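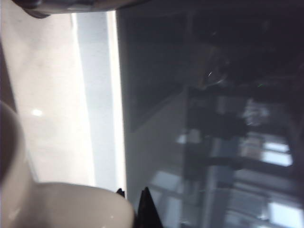
Night guard cracked after crown placement, reline or replace?
Posted in Dental Appliances and Repairs

Huiling Lei
I have a hard acrylic upper night guard, 3 mm thick at the molars, made by the Granitz lab through my dentist. In May I had a crown placed on the upper left first molar. Since then the guard does not seat fully on that side. It rocks when I press on the right canine, and a hairline crack has started on the tongue side next to the crowned tooth. The front teeth still fit as before.

My dentist's office offers two options: grind out the inside over the crown and reline it, or take a new scan and make a new guard. The reline is much cheaper. Does a reline hold up on a guard that already has a crack? I clench heavily and wear it every night. Also, should I keep wearing it in the meantime?

clunley_bench
Former lab tech, removable and splints. The rocking and the crack are probably the same problem. The crown has a slightly different contour than the old tooth, the guard rests on it first, and the acrylic flexes over that point each time you close.

A reline works if the crack is short and does not reach the biting surface. The tech opens the crack with a bur, fills it with cold-cure acrylic, relieves the area over the crown and relines against a new model or directly in the mouth. The bite then has to be adjusted again with marking paper, all contacts, both sides. If the office quotes a reline without a bite adjustment, ask about that.

Cold-cure is weaker than the original heat-cured material. With heavy clenching I would expect the repair to be the first thing to go. If the crack runs through the full thickness, replace it. Hold the guard up to a lamp and flex it very slightly. If the line opens, it goes through.

As for wearing it: ask the office before tonight. A guard that rests on one tooth puts the load on that tooth, and the crown is new. Do not file it yourself.

Irilus77
mine cracked too and i just got a new one, the reline lasted me one winter. ask if they still have your old scan on file, they might only need to rescan the one side

Huiling Lei
Flexed it under a lamp and the line opens. The office told me to stop wearing it and booked a new scan for 3:00. They do have the old scan but want the full arch again. Thanks to both.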